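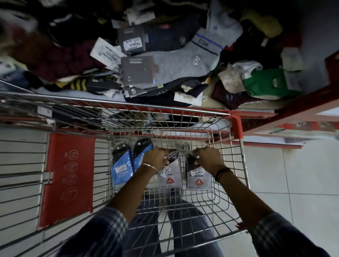
Dans le chariot, deux paquets de chaussettes tenus par le haut, à côté du bac de vrac.

Prendre par le haut, reposer sans forcer

Quiconque a déjà plongé le bras dans un bac de chaussettes en promotion sait de quoi il retourne : on tire sur une étiquette, trois autres viennent avec, et l'on repart avec une paire qu'on n'avait pas du tout l'intention d'acheter. C'est par ce bac-là, et par les rayonnages qui le surplombent, que Heather Haldane aime commencer quand elle parle de règles de sécurité pour les robots de magasin. On s'attendrait à des schémas, des zones hachurées, des arrêts d'urgence (ils viendront, rassurez-vous, elle y tient beaucoup), et voilà qu'elle vous entretient pendant un bon quart d'heure de carton, de plastique transparent et de petits crochets moulés.

Chez Cirkura, où elle coordonne la rédaction d'un guide de bonnes pratiques pour l'automatisation des surfaces de vente, le chapitre consacré à la préhension est de loin le plus annoté. La première version tenait en 27 pages. Elle parlait surtout de vitesse et de force maximale, des choses fort utiles, mais les gens de rayon qui l'ont relue ont tous posé la même question dans la marge : et par où l'attrape-t-on, ce paquet ?

La réponse retenue est d'une simplicité qui fait plaisir. Un article souple sur carte se saisit par sa partie haute, là où le textile est accessible, en laissant dégagés le code-barres et le prix. On n'appuie pas au milieu de la carte, qui plie. On ne soulève pas deux articles d'une même prise, même s'ils se touchent, même si la pince en serait bien capable. Et si une étiquette reste accrochée à la voisine, on s'arrête et on appelle quelqu'un – le guide est très ferme sur ce point, et Heather Haldane plus encore que le guide.

« Une machine qui insiste, c'est une machine mal réglée, dit-elle. Je préfère mille fois qu'elle renonce et qu'elle le signale. »

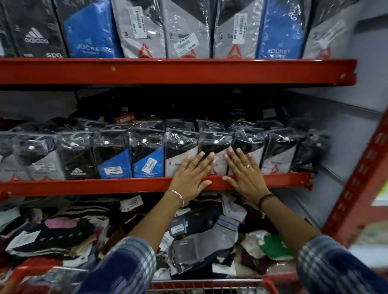
Au même rayon : boîtes debout en haut, sachets à crochet au milieu, vrac en bas.

Reste la question du rayonnage, qui a donné lieu, en novembre, à de longues discussions avec les intégrateurs de Grastuteck. Un linéaire a plusieurs étages et chacun a ses habitudes. Les boîtes posées debout basculent si on les effleure de côté. Les sachets du niveau intermédiaire se trouvent dans l'ombre, et les caméras y lisent mal les emballages brillants. Quant au vrac, le guide recommande pour l'instant de le laisser aux mains humaines, et je dois dire que ce « pour l'instant » a été pesé au trébuchet.

Le texte demande aussi qu'aucun bras ne s'appuie sur une lisse pour se stabiliser, à moins que l'installateur n'en ait vérifié la tenue et consigné le résultat. Nous autres posons la main sur le bord d'une étagère sans y penser, mais un bras mécanique de plusieurs dizaines de kilos doit avoir le droit de le faire, noir sur blanc. Même prudence pour le chariot : s'il se trouve devant le rayon, le robot attend, et il n'essaie pas de le pousser. Un chariot a presque toujours quelqu'un derrière lui, parfois un enfant dedans.

La deuxième version du guide, datée du 27/02/2021, circule maintenant pour relecture. Elle comporte une fiche à remplir après chaque prise manquée, avec le niveau de l'étagère, le type d'emballage et l'état de l'étiquette. Le premier magasin qui s'y est essayé en a rendu 212, certaines griffonnées au dos d'un ticket, et Heather Haldane les lit toutes, le soir, avec un surligneur et une grande tasse de thé.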